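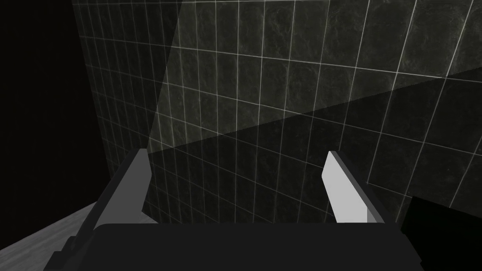
Section 4 covers the change of a hand packing station to shared operation with a Pace cell. Read it before the first powered run and again before each new operator is signed on. All motions are rehearsed in the simulator first, and the operator who will work the station takes part in the rehearsal. In the gripper view, learn to read the state of the fingers from their inner faces. The two light gray pads stand out against the dark tiled wall behind them, and when they are spread apart with nothing between them, the gripper is open and empty. An operator who cannot state "open and empty" or "closed on part" from this view alone should not go on to 4.3.

This section applies to the stations at Girkcombe and Grodbridge. It replaces the sheet taped inside the old cabinet doors, which should be removed. Issued by Coler, 30/01/2020.

4.1 Who does what

Before the change, one packer picks, checks, packs and labels. After the change, the cell picks and places, and the packer becomes the station operator. The operator checks, labels, clears faults and decides when the cell runs. The shift lead keeps the program list and approves changes to it.

The following tasks stay with people and must not be assigned to the cell:

- opening damaged cartons
- handling anything with a broken seal
- final check of the label against the order
- any item not on the approved part list

The following tasks move to the cell:

- picking from the supply tote
- placing in the open carton
- setting rejected parts in the reject tray

Note: The approved part list holds 3,321 part numbers. A part missing from the list is packed by hand. Do not choose a similar part number to get the cell to accept it.

Note: Station operators keep their hand packing rating. Each operator works a hand station for at least one shift in every 20, so that the station can go back to hand work during a stoppage. The shift lead enters these shifts on the roster in advance.

4.2 Rehearsal in the simulator

The rehearsal takes 30 minutes for one operator. It is done during paid shift time, and the operator is not counted toward the line target while it is going on.

1. Log in at the training terminal with your own badge. Shared logins are not accepted.

2. Select Pace, then Rehearse, then the station number.

3. Set the view to Gripper. The fingers point away from you, into the work area.

4. Press Open. Confirm that the inner pads are apart. Say the state aloud to the trainer.

5. Press Close with no part loaded. The terminal reports "No part." Press Accept.

6. Load a test part and run one pick at slow speed. Watch the pads during the close.

7. Press Stop while the arm is moving. Repeat this step until you can reach the button without looking for it.

8. Run the fault set. It presents a dropped part, a double pick and a jammed tote, in an order chosen by the terminal. Clear each one.

9. Press Finish. The trainer signs the record.

Note: Surfaces in the simulator do not match the room. Tile, floor and lighting are rendered, and the wall in the gripper view is no guide to where the guard stands at your station. Use the floor markings at the station for all clearances.

Note: If a shadow or a bright patch makes it hard to see the pads, change the lamp setting under View. Do not move the arm to get a better look.

Caution: A pass in the simulator does not permit live work. The operator must also complete 4.3 and 4.4 with a trainer present.

4.3 Preparing the station

1. Stop the line and lock the main switch. Hang your own tag.

2. Remove the hand packing shelf and the tape gun bracket. Store both in the station cabinet. They are needed for a return to hand work (see 4.6).

3. Set the supply tote against the left stop and the open carton against the right stop.

4. Move the label printer to the operator side of the guard. The cable runs under the bench and is held by the clips supplied.

5. Adjust the bench to the height of the operator who will use it. Record the setting on the badge card. The bench is adjusted again at every change of operator.

6. Check that the Stop button can be reached from both the standing position and the stool.

7. Wipe the inner pads with a dry cloth. Replace a pad that is cut, lifting at a corner or shiny across its full face.

8. Close the guard, remove your tag and unlock the main switch.

Caution: Keep hands out of the space between the fingers at all times when the main switch is unlocked, including when the cell reports Idle. Idle means that the cell is waiting for a carton. It will move when one arrives.

Caution: Do not wear loose gloves at the shared bench. The close-fitting pair from the cabinet may be worn for labeling.

4.4 First live run

A trainer stands at the station for the whole of the first run. At Girkcombe the trainer is Natalina Rinaldi. At Grodbridge it is Nives Gatti.

1. Load one tote of a single part number.

2. Select Live, then Slow.

3. Confirm that the screen reads "Open, empty."

4. Press Start and stay behind the floor line.

5. Check each carton as it arrives. Press Pass or Hold. The cell does not begin the next carton until one of the two has been pressed.

6. At the end of the tote, compare the carton tally on the screen with the order sheet. If they differ, press Hold and call the trainer.

7. Repeat at Normal speed only when the trainer has entered a release code.

Note: Speed is limited by the Pass or Hold step. This is intended. There is no setting to skip it, and the line target for a shared station is set from the operator's checking time, as measured during the first October trial.

Note: Hold has no penalty. Holds are logged by part number and not by badge, and the log is used to correct grip settings.

4.5 Faults during a shift

"No part": The fingers closed and met nothing. Check that the tote is against its stop. Press Retry once. If the message returns, pack that line of the order by hand.

"Double pick": Press Hold. Wait for the arm to park, open the guard, and take both parts out by hand. Return one to the tote.

"Pad worn": Finish the carton, lock the main switch and fit a new pair of pads. Pads are changed as a pair, including when only one is marked.

"Grip low": The part may slip. Do not raise the grip force from the screen. Call the shift lead.

"Tally full": The reject counter stops at 99. Empty the tray, enter the number on the sheet and press Reset.

Any fault not listed: Press Stop, lock the main switch and call the shift lead. The operator is not expected to diagnose the arm.

Caution: Press Stop before reaching for a dropped part, wherever it has landed. A part on the floor outside the guard can be left until the end of the tote.

4.6 Returning to hand work

Either the operator or the shift lead may return a station to hand work. No approval is needed. Common grounds are a run of mixed orders, a tote size the stops do not fit, or over three faults in one hour.

1. Press Park and wait for the message "Parked."

2. Lock the main switch and hang your tag.

3. Fit the arm cover and both cover pins.

4. Refit the hand packing shelf and tape gun bracket.

5. Move the label printer back to the left of the bench.

6. Enter the time and the reason on the station sheet. One or two words are enough.

Leave the switch locked for as long as the shelf is fitted. To go back to shared operation, start again at 4.3, step 1. The rehearsal in 4.2 does not have to be repeated unless the operator has been away from shared stations for 30 days or more.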